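Cendcombe Strait dispute

The Cendcombe Strait dispute is a disagreement between the neighbouring states of Lestix and Tasico over the water and seabed between their coasts. It concerns fishing rights, the right to stop and search vessels, and ownership of Kettle, a low island near the middle of the strait. Both governments claim the island. Neither keeps a permanent garrison there, though Lestix runs an unstaffed weather station on the northern shore.

Background

The two countries were governed as a single territory until independence, and the order that divided them described the land border in detail but said little about the sea. Lestix holds that the boundary follows the deepest channel, which would place Kettle on its side. Tasico argues for a line drawn at equal distance from both coasts and counts the island as its own.

Relations were mostly calm while the strait was used by small inshore boats. They worsened when larger trawlers began working the banks south of Kettle, and each side started issuing licences for the same grounds. Tasico detained two Lestix trawlers in May, and Lestix recalled its ambassador in protest.

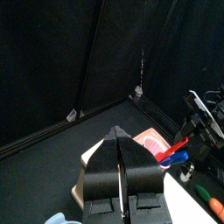 The Tasico foreign ministry replied that the vessels had ignored repeated radio warnings, that their crews had been treated properly, and that no licence issued by another state could be valid in its waters. Lestix rejected the statement and repeated that the boats had been fishing lawfully.

Joint patrol agreement

The two sides signed an interim agreement on Feb 6, 2024. It leaves the question of ownership open and sets up a shared zone of 323 square kilometres around the island. Patrol vessels of either state may enter the zone but must give notice by radio, and arrests inside it are allowed only when an officer from the other side is present. Licences are limited to 231 boats in total, divided equally, with the odd place going to each state in alternate years.

The agreement does not cover the seabed. Talks on mineral rights were put off to a later round - a point criticised by opposition parties in both parliaments.

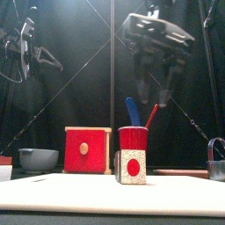 Reactions

Fishing associations on the Lestix coast welcomed the return of the detained trawlers but objected to the licence limit, which they said favoured larger owners. In Tasico the main complaint was that the weather station had been allowed to stay. The Tasico parliament approved the text after a long debate, with a declaration attached stating that the approval did not weaken its claim to Kettle.

See also

Maritime boundaries of Lestix
Foreign relations of Tasico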